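Home Questions Topics Members Search Sign in

Taking a group of kids to a robotics open day, what should we expect?

Hello everyone, and apologies in advance for the length. I help run an after-school club in Lidstead, and we've been offered places at the August open day at the Magnusson workshop, the one where they teach robot arms by having a person do the job first with hand-held grippers. I'm thrilled about it, and the kids have talked of nothing else since I let it slip (my own fault). The invitation is very friendly but short on details. It says "demonstration, then hands-on in small groups," and that's about it.

Has anyone here been to one of these? I'd like to know how long the children will be standing, whether the hands-on part is really hands-on, and whether my younger ones will be able to manage the grippers. The youngest is eight and has small hands even for eight. Also, is there anything we should practice beforehand so they get more out of it? I can get hold of most craft supplies and there's a bit of money left in the club tin.

Asked August 7, 2024

3 answers

Orvokki Rantala

Oh, you're going to have a lovely time! I took my two nieces and a neighbor's boy to the spring one, and we still talk about it over dinner. The demonstration comes first, and you stand for that, so let the little ones have a snack and a bathroom trip before it starts. Ours went on for longer than planned because people kept asking questions (I was one of them, I'm afraid).

What they show you is somebody sitting or standing at a table with a gripper in each hand, doing small, ordinary jobs with bits of wood. The person squeezes, the fingers close, and the movements get recorded so an arm can be taught from them later. It looks terribly easy until you have a go yourself. My older niece plays the piano and was sure she'd be brilliant at it, and she dropped her block 5 times before she got it to stand up.
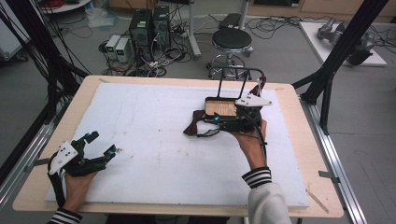 The thing that helped her most was slowing right down. The young man at our table kept telling the children to pretend they were moving a full cup of tea, and you could see their shoulders drop when they tried it. He also had them use one hand only to begin with and let the other just rest, and then bring in the second once they'd stopped giggling. I'd suggest you tell your group that ahead of time, because they all want to grab both at once.

As for small hands, the neighbor's boy was seven and he managed, though he tired quickly and needed a rest between turns. The grippers have a bit of weight to them, and there are cables running back along your arm which feel odd at first. Long floppy sleeves are a nuisance. Put them in something with a snug cuff, or roll everything up before you go in.

For practice, kitchen tongs and a few wooden blocks are perfect. We did it on the kitchen table afterward, when really we should have done it before. Moving the blocks from one side to the other is plenty for the little ones, and the bigger ones can try passing a block from one pair of tongs to the other. Save your club money for the ride home and an ice cream!

Paavo Juntunen

I went to a similar one in Munderitz, so it may not be the same setup. Ours was groups of four and each kid got three turns. Ask them your group size now, since if they put ten kids at one table most of them will be watching.

Closed shoes. There were cables on the floor where we were and a couple of the kids had sandals on and had to stay behind the tape. Nobody had told the parents.

fumwood_fan

Is this the same people as the Fumwood one? That one had a cafe.

Comment from the person who asked

Thank you so much, all of you! Orvokki, I've borrowed every pair of tongs in the street and we're having a practice session in the church hall, with blocks from the toddler group's toy box. Paavo, I wrote to them about numbers and they've agreed to split us over two tables, so I'm very glad you mentioned it. The shoes are going in the letter to parents tonight. I don't know about the cafe, sorry, but I'll ask when I ring them about parking.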